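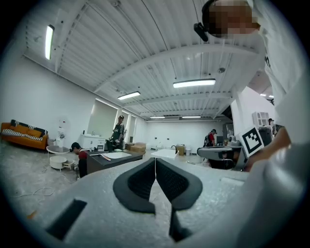

A white sleeve and a thin white cable.

The Spring at Udum

The man from Skasance had very clean shoes, and that was the first thing Marijke Nijs held against him. It had rained for most of December and the lane up to the hall was mud from end to end.

"Your spring," he told them, "is older than the town."

"Most springs are," said Marijke.

Duván Salazar, next to her, coughed into his scarf. He had already signed. She could see the yellow copy of the form sticking out of his coat pocket, folded once.

The offer was 3,000 dollars for each house that gave up its right to draw from the spring. In return Skasance would bottle the water and put the name of Udum on every label. People in the city wanted water like this, the man said. It was soft. It had a memory.

"A memory of what?" she asked.

"Of the mountain, ma'am."

"My well pump runs off that water. Does it remember me?"

A few people laughed. The man did too, a little late, and turned to the next page on his easel, where a blue line went up and kept going up. There were no numbers along the side. Marijke waited for someone to mention it. Old Mrs. Leone asked if there would be coffee.

Afterward Duván walked her down the hill with his flashlight.

"You think I'm a fool," he said.

"I think you read the first page."

"I read all of it. Five pages. The roof's going, Marijke. I've got buckets in the back bedroom."

She hadn't known about the buckets. She thought about the chart, and about a man from the phone company who had stood in the same hall when she was 21 and promised them all a line by spring. It came 15 years later. Her mother had kept his card on the icebox the whole time, in case he called.

"What do you draw from if they close it off?" she said.

"They said they wouldn't."

"Which page?"

He stopped at the culvert and took out the form. She held the flashlight while he went through it, wetting his thumb, moving his lips. The water was loud under the road. He got to the end and started over from the top.

"It's in here somewhere," he said.

"Take your time," said Marijke, and pulled up her collar.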